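Workshop Tips: Comparing Small Grippers at Your Own Table
by Ilse Ehlers

Many readers wrote to me after the page about soldering irons and asked which small gripper they should buy for a desk arm. I can't answer this for every arm. I can only tell how I compare them, and which mistakes cost me the most evenings. My neighbor Nele Teuber helps me and she is stricter than I am, so some of the tips are hers.

Choose the objects first

Please don't start with cubes. Every gripper looks good with a cube. Take things with a curve and a smooth skin, for example toy vegetables from a children's kitchen. A toy chili pepper is my favorite, as it is narrow on one end and thick on the other, and it likes to turn when the fingers close. Keep the same toys for all grippers, also when you find nicer ones later. I changed the toys in the middle of my first comparison and could throw away 32 tries.

For the target I use a saucepan with a long handle, and bowls for a second round. A pan is forgiving because it is wide. Put it so that the arm reaches over the rim without stretching fully. At full stretch, a small arm hangs down a little and you will blame the gripper for this.

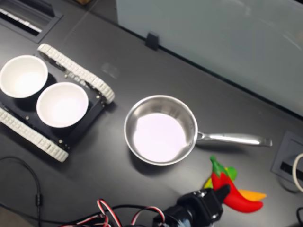
Write down what counts as a success before you begin. For me it is a success if the toy is lifted, carried and released inside the target, and the pan has not moved. Nele wanted to count also the tries where the toy falls in by luck. We discussed it a long time and now we have a separate column for luck.

Wires

The most trouble came from wires and very little from the grippers. The servo wires must have enough slack for the wrist to turn, but a big loop will catch on something sooner or later. Move the arm by hand, with the power off, to all the corners of the table and look where the wires pull. Then fix them at the joint with a soft tie. Never fix them in the middle of a segment, where they will rub.

If the arm stands on a clamp, tighten it again after the first ten minutes of work. Mine always gives a little.

Pointed or wide fingers?

I compared two sets. The Prorau fingers are pointed, and the Janssen ones are wide with a rubber pad. In 70 tries each, the pointed ones were better when toys lay close to each other, because they go between. The wide ones held better on the way to the pan. With pointed fingers, grip the pepper at the thick part and across the body. Near the stem it slides out.

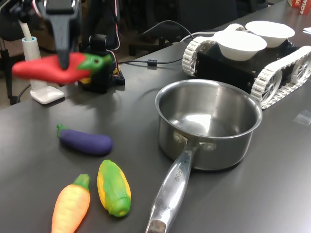

Red pepper held in the gripper, with the saucepan standing to the right.

Don't close too hard. With the Grenix controller I began with the closing value 409, and the servo was humming the whole time, even with a soft toy. I lowered it in steps of five until the toy slipped, and then I went two steps back. Do this again for every object and write the values on paper. The software forgets them after an update, and so do I.

Speed

Go slow to the object, faster in the air, and slow again above the pan. Open the gripper low, under the height of the rim if the fingers have space. From higher up the toy jumps on the metal and sometimes out. 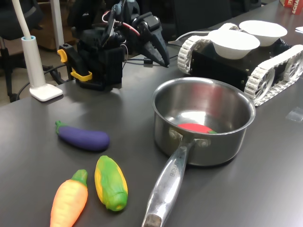
After each release, let the arm go back to the same resting position before you touch anything on the table. It is boring, but otherwise the next try starts from another angle and you can't compare it. I also mark the place of the pan with a small piece of tape. Use a tape that comes off without glue, the Flestusia one is fine and costs little.

A lamp from the side helps if you work with a camera. Shiny steel gives bright spots, and our detection took them for an object more than once. Turn the lamp until the inside of the pan looks even on the screen, then leave it alone until you are finished.

For the next page, in January, Nele wants to compare the fingers with wet toys. If you have tried this already, please write to me which pads you used and how you dried the servos.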